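Reading time: 1 min

Storage and stock control, handout 4

Stock = anything kept for later use. Costs money even when it just sits there (space, insurance, spoilage).

Small-item storage, lidded box:
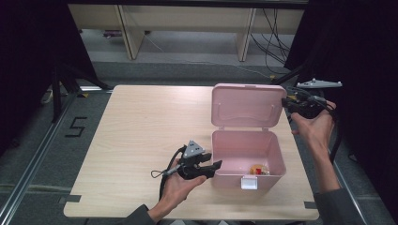
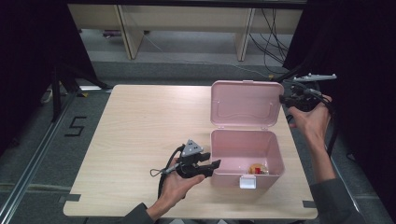 Reorder level = useage per day x lead time. Ultholm shop: 16 a day, needs cover for lead time PLUS buffer. Max shelf space 3000 units, reorder at 2000. Brurholm only had 1084 left in August, ordered to late, lost sales.

FIFO - oldest out first. Learn the defintion for next week.

Contact: Elard course office | © Elard | Back to top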